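**Phone testers wanted: people who don't believe the spec sheet**

Notetti is looking for 9 paid testers for a long-term trial of the Briltley handset. If you have read one too many launch pages promising "all-day battery" and "pro-level camera," you are who we want.

We have our doubts already. The maker claims 1,000 charge cycles before the battery fades. It claims 991 nits outdoors, an oddly exact number that we could not find a source for. The camera is said to see in the dark. So does every camera, on the box.

What you would do:

- use the phone as your only phone from January, for around 70 days
- log charging, screen time and dropped calls each evening
- take the same few shots every week, with the camera left on auto
- write up what annoyed you, in plain words

What we don't want: people with a review channel, people who sell accessories, or people who have loved or hated one brand since high school. Don't tell us you're "passionate about tech." Tell us about the last phone you regretted buying and how long you put up with it.

Pay is a flat fee, half at the start and half when the log is in. You don't keep the phone. We found that testers who keep the phone get kinder toward the end.

Write to Noura Mahasneh or Imad Ghanem at the Notetti test desk. Two paragraphs is plenty. Please skip the résumé.
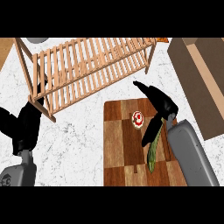
Widad Zoubi: I did the last one of these and the evening log takes longer than you'd think, closer to half an hour if you've had dropped calls. Also ask whether they reimburse the SIM. They didn't for me until I'd sent two emails.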